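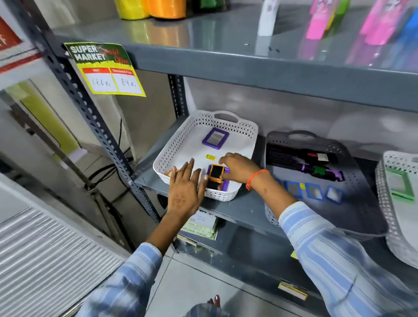 # Hodex head kit for recording shelf tidying, worth it for small shiny stock?

Posted in: Retail automation > Kits and services

Looking at the Hodex starter kit. Head strap, camera, charger, plus they check and label the clips and give you back something the arm people can train on. £296 for the kit, then you pay per batch. Smallest batch is 700 clips.

What we need it for: sorting small household bits into open plastic baskets on metal racking. Hand mirrors, hairbrushes, combs, that sort of thing. One colour of mirror per basket. Customers pick one up, look at themselves, drop it back in the wrong basket, so all day someone is going along putting orange with orange and green with green. Boring job and we'd like the arm (Nadar, on loan till end of February) to do at least some of it.

Things I can't get out of the sales page:

- does the labelling cope with mirrors? reflections move when your hand moves, and half the time the glass is showing the shelf above or the person's fingers
- does the strap stay put when you lean in under an upper shelf. Our racking is tight, you have to bend
- field of view. says 65 degrees on one page and "wide" on another. Which??
- do both hands need to be in view all the time or will they take clips with one

Has anyone acutally paid for a batch and got it back? Not after general advice on whether robots are a good idea in shops, had plenty of that in the other thread.

---

## 3 replies

### Marked as helpful by the poster

Had the kit since last spring, two batches through. Haberdashery and toiletries here, so not far off yours.

Mirrors: ok-ish. First batch came back with loads of clips marked "object unclear". Looked through them and nearly all were ones where the mirror was face up in the basket and the glass was catching the ceiling lights. The frame colour was perfectly obvious to me but the labeller had boxed the reflection as a seperate item. Sent them back with a note, they redid them free, took eight days. Second batch I wrote in the job notes "label by frame, ignore glass" and it was far better. Put that in the notes from the start. There's a box for it when you book the batch, easy to miss, bottom of the second page.

Strap: slips. Mine slid forward every time I bent to the lower shelves. Wore a thin headband under it, fine after that. Also tilt the camera down more than the booklet says. Booklet angle is for standing at a table. On racking you get a lovely view of the upper shelf and your hands at the very bottom.

65 is right for the camera that comes in the box. The wide one is an add-on lens, and I wouldn't bother, the baskets at the sides go bendy and Nadar's importer didn't like it (might be sorted by now, this was before their update).

Hands: one is fine but they bin clips where the working hand goes out of view for more than a second or so. So no reaching behind you for a basket mid clip. Put your strays where you can see them first, then record.

Other bits
- loose sleeves. Roll them up. Had a whole morning where my cuff covered the thing I was picking up
- leave price stickers and shelf cards where they are, arm has to deal with them on the day
- do some where the item starts in the right basket and gets left alone. I didn't, and the arm moved everything. Everything

Would I buy it again, yes, for the price. Wouldn't pay for the "priority" labelling, came back the same time as the normal.

### Reply

Never used Hodex but we looked at it against Ernine. Ernine send someone out with their own gear for the day and you just do the job. Costs a lot more, didn't get as far as a proper quote. Their minimum was smaller tho. If the arm goes back end of Feb I'd be more worried about time than mirrors tbh. Recording 700 clips of tidying baskets is going to be a few days of someone's life and then you've got the labelling wait on top.

Also is it definitely the arm you want?? A bit of string on the mirrors and they can't wander. We did that with the testers.

### Reply

Check which firmware the Nadar is on before you order anything. The old one only reads Zornska format and Hodex export that as an extra, it's not ticked by default. I paid for a batch and couldn't load it, had to ask for the export again. They did it same afternoon, no charge, but still.

Reflections no idea, we do tins.

---

**Comment from poster:** ta all. It's on the old firmware, so glad I asked. Ordering the kit, normal labelling, Zornska box ticked. Will do a short test run on the orange and purple mirrors first as those get mixed the most, and the brushes after. String idea noted, customers would hate it. Battery life anyone? Couldn't find it in the booklet

**Comment on the first reply:** around three hours on mine if you stop it between clips. Less in the cold stockroom.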